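About Solance

Posted by Yvonne Sedgwick in March
14 shares | 3 comments

Solance is an independent hip-hop label and rehearsal space based in Stistelside. We record, press and release music by rappers, producers and DJs from the town and the villages up the valley, and we run a monthly open mic on the ground floor.

The label was set up by Teodoro Talavera and Yvonne Sedgwick, who met while working behind the counter at Drondley, the second-hand record shop on the old market street. Teodoro was making beats on a sampler in his kitchen. Yvonne had been booking support acts for a pub back room and knew most of the people who wanted to rap over them. The first release was a cassette of 100 copies, dubbed at home, with sleeves cut by hand. It sold out through the shop, and a second run of 300 followed.

There are now 8 acts on the roster. The longest serving is Shboul, a duo who write in English and Arabic and whose second album is still our best seller on vinyl, at 554 copies. Most of the others came to us through the open mic. We do not take demos by post any more, but we listen to everything sent by email and try to answer within the month.

Artists on the label keep their own masters. We agree the costs of a record before it goes to the pressing plant, and once those have been paid back the income is split down the middle. The agreement is two pages long and anyone thinking of signing it is told to take it away and show it to somebody else first.

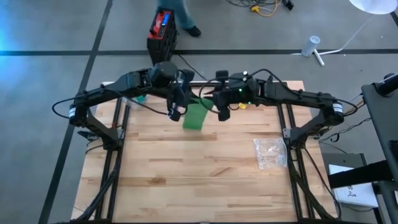
Butcher-block table, grey floor.

The building has a live room, a small vocal booth and a control room with a pair of turntables wired to the desk. The live room can be hired by the hour, whether or not you have anything to do with the label. Under-18s pay half. There is a step at the front entrance and a level one at the side, so ring ahead if you need that door unlocked.

Open mic sign-up starts at 6.30pm and the first act goes on at 7pm. Bring your instrumental on a stick or on your phone with a headphone socket or adaptor. Two tracks each, and three if the list is short. Freestyles and a cappella verses are fine.

Our records are sold at Drondley and from the table at our own shows. Older cassettes turn up now and then but we have no plans to reissue them, apart from the first one, which Teodoro is transferring from the original four-track tapes.

For hire, bookings and press, ask for Yvonne. For anything to do with recording or mixing, ask for Teodoro.

3 comments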